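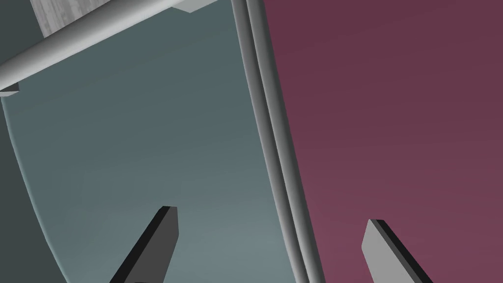

Pinça de dois dedos da célula Cavard em ambiente de simulação, com os dedos afastados; ao fundo, o trilho vertical de tubo duplo.

A célula Cavard é uma célula robótica de manipulação composta por um braço articulado, uma pinça paralela de dois dedos e uma estrutura tubular fixa que delimita o volume de trabalho. Foi instalada no centro técnico de Clenduvham e dispõe de um modelo simulado, mantido em conjunto com o equipamento físico, no qual são preparados e verificados os procedimentos de ajuste. A responsabilidade pela documentação de manutenção cabe à oficina Prothero, sob a coordenação de Huw Pritchard.

Designação e composição

O nome Cavard designava, na origem, apenas a estrutura de suporte. Com a integração do controlador Feka, passou a referir-se ao conjunto completo. A célula compreende o braço, o flange com a pinça, o gabinete elétrico, os painéis de fechamento e os tubos de suporte. No modelo simulado, os painéis recebem cores distintas – um azul-acinzentado e outro cor de vinho – e encontram-se junto ao trilho vertical, formado por dois tubos paralelos. Esse trilho é adotado como referência visual no alinhamento da ferramenta.

Pinça

Os dedos da pinça são placas planas e retangulares, de ponta chanfrada. Na documentação da célula, recebem as designações E (esquerdo) e D (direito), definidas a partir da câmera da ferramenta. Na simulação, o dedo E é representado em cinza-carvão muito escuro e o dedo D em cinza médio, com uma borda estreita escura. A vista da câmera mostra os dedos inclinados um para o outro, aspecto que deve ser considerado na leitura das imagens: o afastamento entre as pontas é sempre obtido do controlador, nunca medido sobre a tela.

Cada dedo é fixado ao respectivo carro por dois parafusos e um pino de posição. Os pinos não são intercambiáveis entre os lados. A substituição de um único dedo é admitida somente quando o outro não apresenta desgaste no chanfro; nos demais casos, troca-se o par.

Procedimento de ajuste

O ajuste inicia-se com o braço na posição de repouso e o gabinete em modo manual. A pinça é aberta até o fim de curso e o valor de abertura é registrado como zero mecânico. Em seguida, executa-se no modelo simulado a trajetória de aproximação ao trilho, com os dedos abertos, e verifica-se que nenhum dos dois entra em contato com os tubos. A folga mínima admitida entre a ponta de cada dedo e o trilho é de 10 mm.

Concluída a verificação, a mesma trajetória é repetida no equipamento físico em velocidade reduzida. O operador permanece fora do volume de trabalho, com o comando de habilitação acionado. Divergências entre o modelo e a máquina são corrigidas no deslocamento da ferramenta, armazenado no controlador Feka; a geometria da estrutura tubular não deve ser alterada no modelo sem nova medição dos suportes.

O ajuste é refeito após qualquer colisão, após a troca de dedos e sempre que o flange for desmontado.

Manutenção periódica

A rotina de manutenção é definida por horas de operação:

A cada 200 horas: limpeza das guias dos carros e reaperto dos parafusos dos dedos.
A cada 500 horas: lubrificação das guias, inspeção dos chanfros e verificação do zero mecânico.
A cada 2.000 horas: substituição das vedações da pinça e medição completa da estrutura tubular.

As intervenções de maior duração são realizadas aos sábados, quando a linha vizinha está parada. O cabo da pinça é examinado em todas as intervenções, com atenção ao trecho próximo ao flange, onde a flexão repetida danifica a capa externa.

Falhas recorrentes

A falha mais frequente registrada em Clenduvham é a perda do zero mecânico, atribuída ao acúmulo de resíduos no fim de curso do lado E. O sintoma é uma abertura incompleta, por vezes perceptível apenas na comparação entre o valor lido e o valor registrado. A correção consiste em limpar o batente e repetir o referenciamento.

Registram-se também casos de folga no pino de posição do dedo D, que provoca desvio angular da placa. O reaperto dos parafusos não elimina o defeito – o pino deve ser substituído e o ajuste, refeito desde o início.

Ver também

Controlador Feka
Oficina Prothero
Referenciamento de ferramentas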